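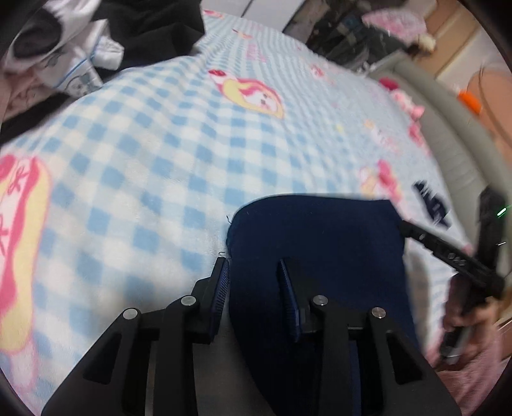
What kinds of textiles will the Lalumley program take in? Clean blankets, bed linens, towels, children's clothing and fabric offcuts large enough to fold are all welcome, whether plain or printed, and small repairs are no obstacle.

LALUMLEY HOUSE OPENS HOUSEHOLD TEXTILE ROOM TO THE PUBLIC

Sorting, folding and mending tables available to residents beginning in August

Lalumley House today announced that its household textile room, until now open only to partner agencies, will begin serving the general public in August. Residents will be able to bring in blankets, linens and fabric pieces they no longer use, take part in folding and mending sessions, and select items for their own homes at no charge.

The textile room opened as a pilot project in the former reading room on the ground floor. During the pilot, 1,782 items were received, sorted and passed on to households through the agencies that refer families to Lalumley House. Children's blankets were the most requested item in every month of the pilot, followed by bath towels and pillowcases.

"Families setting up a home after a move or a fire usually find a bed before they find anything to put on it," said Benedicta Adjei, executive director of Lalumley House. "A blanket a child likes is a small thing to ask for, and we would like to be able to answer that request on the same day it is made."

How the room works

Donated items are received at the side entrance and checked for stains, holes and worn seams. Anything that needs washing again is set apart for the laundry. The remaining items are laid flat, folded to one of two standard sizes and placed on open shelving by use: crib, single bed, double bed, bath and kitchen. Fabric pieces without a finished use are stored separately by color, with navy, black and gray kept together because those pieces are most often used for patches and bindings.

Loose threads are trimmed at the folding table before an item is shelved. Frayed edges, open hems and missing ties go to the mending table, which is equipped with two sewing machines and a supply of thread, needles and iron-on backing. Mended items are checked a second time before they are shelved.

Under the expanded schedule, residents may use the mending table for their own belongings as well. A staff member will be present at all times to help with threading, measuring and simple repairs. Participants under 16 must be accompanied by an adult.

Support from local partners

The expansion is made possible by contributions from Flanano, which has supplied the new shelving and folding tables, and from Halonen, which will provide laundry service for items that arrive in need of a wash. Bonora will collect textiles that cannot be repaired or reused in the home and will process them for padding and cleaning cloths.

"Our drivers are in the neighborhood every Tuesday, and adding a stop at Lalumley House was an easy decision," said Vicente Urrutia, director of community programs at Halonen. "Blankets and towels take up a great deal of machine space in a private home. We have the machines, and we are pleased to put them to this use."

Mhairi MacKinnon, textile room manager, will continue to lead daily operations. She will be joined by Orsolya Virág, who has been appointed mending instructor and will teach an introductory course in hand stitching, patching and hem repair. The first course is limited to 19 participants. Registration will take place in person at the front desk.

"People often apologize for the state of what they bring us," said MacKinnon. "An older blanket with a bright print and a soft surface will be chosen long before a new one in a plain color. Children go straight for the patterns – food, animals, trucks – and they know at once which one they want."

Guidelines for donors

Items should be washed and fully dry before they are brought in. Donors are asked to use bags or boxes that can be closed, and to keep blankets apart from clothing. Labels showing fiber content should be left in place where possible.

The room is not able to accept mattresses, bed pillows, carpets, electric blankets or curtains with metal fittings. Items left outside the building after hours will not be processed. Donors with more than four bags are asked to call at the front desk first so that space on the receiving table may be set aside.

Residents choosing items for their homes do not need a referral. Each household may select bedding for every member, together with towels and up to six fabric pieces per visit. Receipts for donated goods are available on request.

A short opening program will be held in the textile room on the first day of public hours, starting at 10 a.m. Octavio Sepúlveda, chair of the Lalumley House board, will offer remarks, and Virág will lead a demonstration of blanket binding. Light refreshments will be served in the lobby. The side entrance and the textile room are fully accessible by wheelchair.

About Lalumley House

Lalumley House is a nonprofit neighborhood center offering household goods, practical classes and meeting space to local residents. Press inquiries may be directed to the office of the executive director.

Last updated: August

Filed under: Press Releases, Household Goods, Community Programs

Recent items
Bonora Renews Textile Collection Agreement
Kitchen Shelf Drive: What Is Needed Most
Lobby and Side Entrance Repainting Completed
Notes From the Spring Board Meeting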